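Articles > Household Studies > Drying and Storage of Tableware
Abstract Introduction Methods Results References

3.2 Arrangement of the tableware

In the second part of the study we looked at how the place of drying changes the order in which dishes are put away. All settings used the same brown mat, which marks the working area and protects the white tabletop. Plates were kept in a low black rack, and mugs were hung on a wooden mug tree. We chose plates in plain, light colors, so that each item could be named by its color in the notes. The full series has 50 settings, and 22 of them include the mug tree (Figure 5). 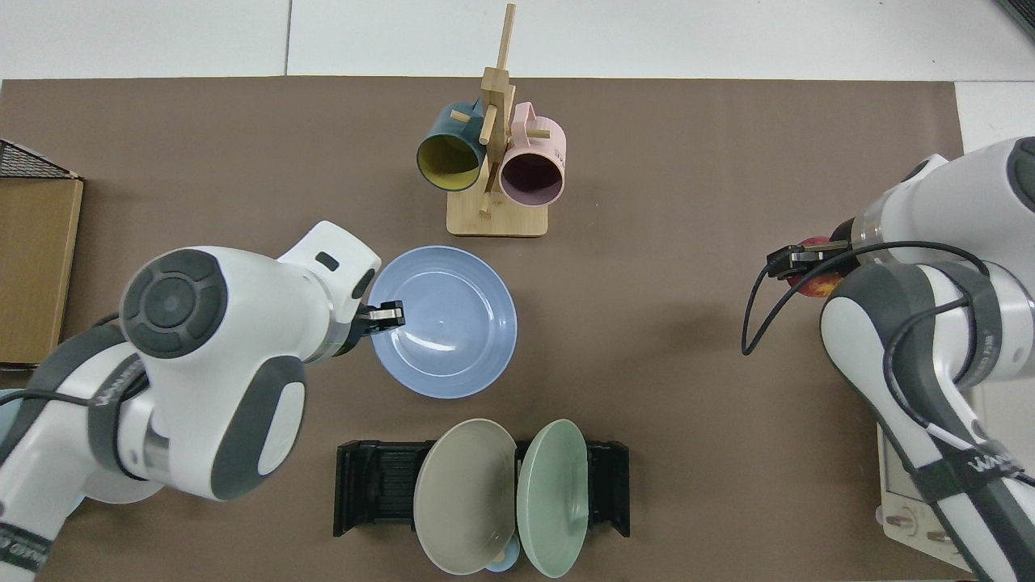 Figure 5. Setting with two plates in the rack, a light blue plate on the mat and two mugs on the mug tree.

The distance between rack and tree was not fixed. Kivi, in his earlier work on the Cenik kitchens, placed them side by side, but we found this too narrow for wide plates. In Figure 5 the tree is therefore at the far side of the mat and the rack is at the near side. The plates in the rack lean toward each other, and the green one overlaps the edge of the beige one. Such contact was noted as "touching" — it was not corrected before the setting was recorded.

For mugs we noted only the peg and the direction of the opening. Both mugs in Figure 5 have a different color inside than outside, and this made the direction easy to read in the notes. A plate lying flat on the mat was counted as "not stored", also when the rack was near to it. The same rule is used for the Costello settings in Section 3.3.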